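Storing bottles of orange drink on their sides, and stopping them rolling off the table

Zaid Chidiac
751 views
6 comments

We get through a lot of orange juice drink in this house. My two like the Japanese one in the ridged plastic bottles with the little pictures on the label, and I buy it by the case from Sakai, the import shop by the station. It works out a fair bit cheaper than buying singles, but it means I have a case to put away every time.

The cupboard I have for drinks is a Jirkberg one, the low kind with two shelves, and neither shelf is tall enough for the bottles to stand up. They miss by the height of the cap. I could take a shelf out, but then I lose somewhere to put the tins, and my wife has made her feelings on the tins clear. So the bottles go in on their sides.

Two things I would like to know. First, does it do any harm to keep them lying down for a few weeks? They are sealed, not fizzy, and they say to keep them out of direct sun and chill before drinking. I have had one leak in the last year and it made a sticky mess of the whole bottom shelf, down into the join at the back. I don't know if that was from lying down or if it was just a bad cap.

Second, when I unpack the case on the kitchen table, they roll. The table is a Bondwood one with a smooth top and I think the floor slopes towards the window. I put down three or four, turn to get the next, and one is already on its way to the edge. One went off in November and split its cap on the tiles. I would stand them up as I take them out, but I wipe each one and check the date first and it is easier to lay them in a row and go along. Is there a mat or a tray people use for this? I don't want anything that has to live on the table permanently.

Thanks in advance. I have searched the site and only found things about wine.

Share (50)

dunnock_lane

I ran the drinks cupboard at a sports hall for a long time and most of our stock was kept on its side, so I can answer the first part.

Lying down does no harm to a still drink in a sealed plastic bottle. The cap has a liner or a moulded ring inside that seals against the neck, and it seals the same whichever way up the bottle is. What lying down does do is show you the bad ones. If a cap has been knocked or was put on crooked at the factory, a standing bottle will keep quiet about it until you open it. On its side the drink is sitting against the cap and it will find the gap. So I would say your leak was a bad cap, and you would have had a bottle that had gone off if it had been stood up.

The thing to watch is weight. Don't go more than three layers deep. The bottom ones will flatten a little on the ridges, and if the bottle is squeezed out of shape near the shoulder the cap can get pushed at an angle. Ridged bottles cope better than smooth ones but they still give.

Put them all the same way round with the caps in one direction. It stacks flatter, and when you pull one out you are taking hold of the same end each time. I prefer caps to the left as I'm right-handed and can get my hand round the lower half of the bottle, lift, and it comes up with the cap at the top ready to stand. If you keep them caps to the front of the cupboard instead, you can see straight away if one is weeping.

For the table, get a mat. A plain one, with a bit of grip to it and big enough to cover most of the top, so that you are not herding bottles onto a little island in the middle. I use a Hilell cutting mat from the sewing side of things, but a rubber-backed place mat from a market stall did me for years before that. Green or grey is good for spotting drips of orange. 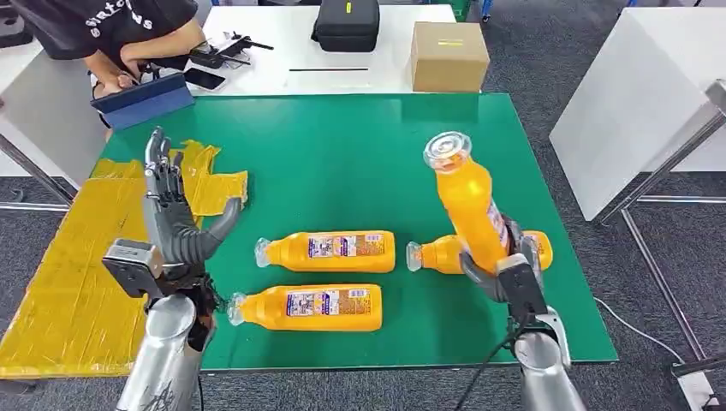
Lay the bottles across the slope and not down it. By that I mean if your floor drops towards the window, point the caps at the window or away from it, so the direction they want to roll is sideways along the table where there isn't a slope. Most people do it the other way without thinking. To find which way your table leans, put one bottle down in the middle on the bare wood and let go.

Once you have got the direction right, the mat does the rest. Leave a bit of space between each so you can get your fingers in. When they are touching, taking one away sets the others off.

Then it is one hand for the bottle and one for the cloth. Pick up, stand it nearly upright, wipe from the shoulder down, look at the date, look at the cap, give it a slight squeeze. If the cap is sound the bottle feels firm. If you hear a hiss or see a bead of juice under the ring, put that one in the fridge and drink it today. Then into the cupboard.

Don't use a tea towel as a mat. People will tell you to. It rucks up under the bottles, and then you have a slope where there wasn't one.

When you have finished, wipe the mat with warm water and a drop of washing-up liquid and let it dry flat. If you roll it up damp it will smell, and if you roll it at all a cutting mat won't go flat again for days. Mine goes down the side of the fridge.

Helpful? 621

kettleside

Just stand them up in the box they came in and put the box on the floor of the cupboard under the stairs. That's what we do. Never had one roll anywhere.

Marguerite T.

I agree with most of what dunnock_lane has said but not with three layers, not in a home cupboard. Two is plenty. A sports hall will turn over its stock in a week or so and Zaid is talking about keeping his for a few weeks. The shelf matters too. The Jirkberg shelves I have seen rest on four pegs and they bow if you load the middle. We had ours sag enough that everything on it rolled to the centre, which at least kept it off the floor. If yours is the same, put the heavy layer to the sides and leave the middle for crisps or whatever else is light.

A few things from my own kitchen that might help.

Line the shelf. After your leak you will know why. I use the ribbed plastic sold on a roll for drawers, cut a little bigger than the shelf and turned up at the back by the width of a finger. It stops the juice getting into the join, and you can lift the whole thing out and take it to the sink. The ribs also hold the bottles still if you run them front to back. I cut mine with the ribs going the wrong way the first time and had to do it again.

For the stickiness you already have at the back: a cloth wrung out in hot water, pressed into the join and left for ten minutes, then an old toothbrush. Don't scrub it dry first. It takes two or three goes. If it is a chipboard shelf, keep the cloth well wrung or the edge will swell.

Dates. When the new case comes, take the old ones out first and put them on the mat with the new ones, then put the new ones back in the bottom layer. It is a nuisance, but otherwise the same few bottles sit at the bottom from one year to the next. I found one of ours that had gone from orange to a sort of tea colour. Imported bottles may well write the date year first, so read it slowly. My husband threw away a good case by reading it the wrong way round.

Sunlight is worth taking seriously with a clear bottle. If your cupboard has a glass door, or if you leave a case on the table by that window for an afternoon, the colour goes and the taste goes with it. A closed cupboard is fine.

On getting the mat: measure your table first. I bought one that hung over the end and it was worse than having nothing, as a bottle could roll onto the bit that drooped. You want it to stop short of the edge all the way round. And try it for grip before you pay if you can. Lay it on a smooth counter and push it with one finger. If it slides, the bottles will stay on the mat and the mat will go off the table.

As for the sloping floor, a folded beer mat under two of the legs costs nothing. I know Bondwood tables have felt pads on, or ours did, and you can get the card in between the pad and the floor without taking anything off. Check it with a bottle before you start unpacking.

The box on the floor is all right too if you have the room. We haven't.

Helpful? 50

Comments on this answer

Zaid Chidiac: Thank you both, very useful. I tried the bottle in the middle of the table and it went towards the door, so I have had the slope wrong for four years. Caps to the door from now on. The shelf is on pegs, as you say, and it does bow. I will do two layers with the gap in the middle and get a roll of the liner.

dunnock_lane: Fair point on the layers. Ours were steel shelves.

kettleside: Is this the drink with the bits in? My son had it at a friend's house and I can't find it anywhere.

Zaid Chidiac: No bits in this one. Ask at Sakai, they have a few sorts. They keep the cases behind the counter so you have to say you want a whole one.

Marguerite T.: Zaid, cut the liner with scissors, not a knife on the table top. I have a line in mine to show for it.

Zaid Chidiac: Will do it on the mat when it comes.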